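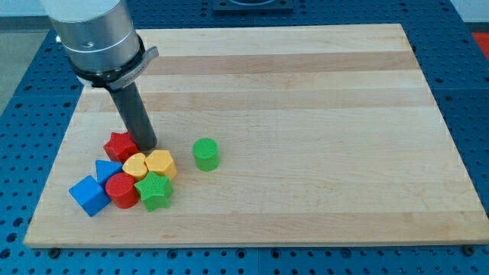 I'm comparing two end tools for a block pushing test and can't decide which to keep. One is the long cylindrical tool from Pedix, the other is a short two-finger gripper from Celgate. The task is separating blocks that sit packed together on a wooden board, and the red star at the back, next to the rounded tip, is the one I want to get out first. With the Pedix tool I reach it fine, but the neighbors often shift too. The Celgate needs clearance I don't have. Is there a way to make the long tool more repeatable, or should I change the controller settings?
Teodor Kozłowski
April 7, 2020

Lasudcombe_lab
Slow down first. We ran 20 pushes at each of 3 speeds and the slowest setting was the only one where the neighbors mostly stayed put. Approach from the open side and push along one edge of the star, not at a point. Also check your tool length in the controller. Ours was off by 2 mm after a swap and every contact came late. I would keep the long tool for separating and use the fingers once a block is clear.

gearbin
get the Celgate with the thin fingers, problem solved

mwt300
Thin fingers still need a gap on both sides, so I don't think that fixes it. What arm are you on? The Toom controller has a contact threshold you can lower.

Filed under: Robot Arms > Grippers and End Tools

Related
Tool offset wrong after changing gripper
Pedix or Celgate for small parts
Overhead camera loses blocks behind the arm

Contact us | Copyright Lasudcombe Help | Back to top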